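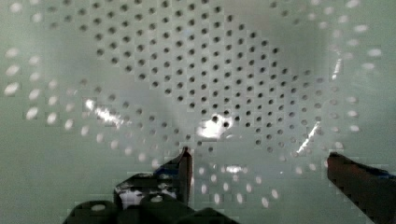
Slide 1 — Who I am and what we built

Good evening, and thank you for staying until the last talk. My name is Farhad Shokri and I am a member of the Drenville workshop. Tonight I will speak about Kolla, our kitchen table arm. I am not an engineer by profession, so please stop me if I use a wrong word.

(Wait for the people at the back to sit.)

14 shares · 3 comments

Slide 2 — Why a colander

Everybody asks me this. We wanted one object which is difficult for the wrist camera. A colander is full of small holes, and the surface is glossy under our lamps. When the gripper comes close, some holes look black and others look like white dots. There is also glare between them. My first program looked for dark circles, and it was very confused by this.

Say clearly: the lesson is to look at your own camera pictures before you write any code. I lost 6 evenings because I did not do it.

Slide 3 — The table

Tabrizi, who shares the bench with me, made the table layout. We keep the top white and matt, so that things with colour are easy to separate. On it we put ordinary kitchen things. The big things, like the toaster oven, stay at the side and the arm must learn to go around them. 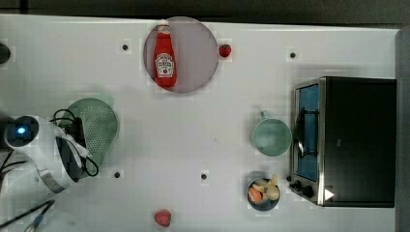
Arm over the green colander, with plate, mug, bowl and toaster oven.

Point to the two strawberries, one beside the plate and one near the bottom edge. Small red things are good for a first test of colour. But the ketchup bottle is also red — ask the audience what they think the program will choose.

Point also to the black cable around the gripper. We changed its path several times and I am still not satisfied. If somebody here has a good method for cables on a moving wrist, please come to me in the break.

Slide 4 — Numbers

We made 100 tries with the colander in October. In 24 of them the fingers closed on the wrong place, mostly in the first week. After Altovar lent us a softer lamp, we had only 13 wrong in the next 100. I do not want to promise that the lamp did everything, we changed the finger opening also.

Slide 5 — Next

The mug handle, then the oven door. Questions until half past eight.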